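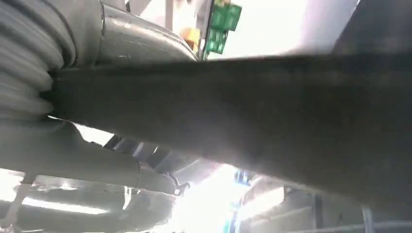
Gareth Haslam had told me to go to Rumbridge with a list of awkward questions, and to save the most awkward one for the lunch break, when people are hungry and tell you the truth. Good advice! I went to the Junever open day on 2026-06-07 with 14 of them in my notebook and came home with most of them crossed out.

Junever is a gripper kit from Bimirard, meant for small workshops that want an arm to pick up and place parts but haven't got an engineer to spare. You get the fingers, a wrist camera and the teaching software, and you show it the job by guiding the arm through it yourself. I had a go (badly, with a lot of elbow) and was still grinning on the train. The fingers swap over without tools, the menus are in plain English, and the manual is 32 pages, which I read over a cheese roll.

My awkward question was about shiny surfaces, as we do everything on steel benches at home and glare has ruined two cameras for us already. Ferdinand Hämmerli took it very well. He said the software lets you mark out bright patches and ignore them, and that big black mouldings with lots of openings are still the parts he would give the most teaching time. I liked that he didn't wave it away.
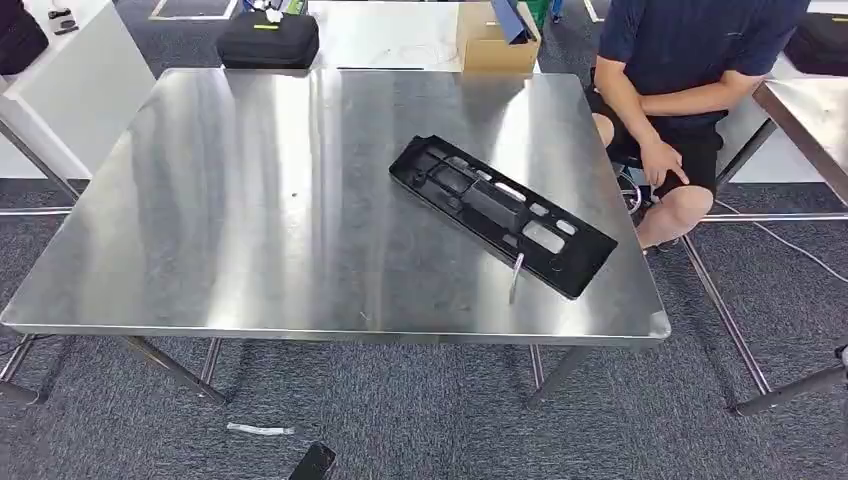
Price and what I'd still like to know

The basic kit is £3,163, with a spare pair of fingers included. Delivery is about 8 weeks. The Kobori stand costs extra and I'd want to see one loaded before buying it. Training is by video call, or at Rumbridge again next April if you can wait that long. I can't, so I've put our name down for a trial.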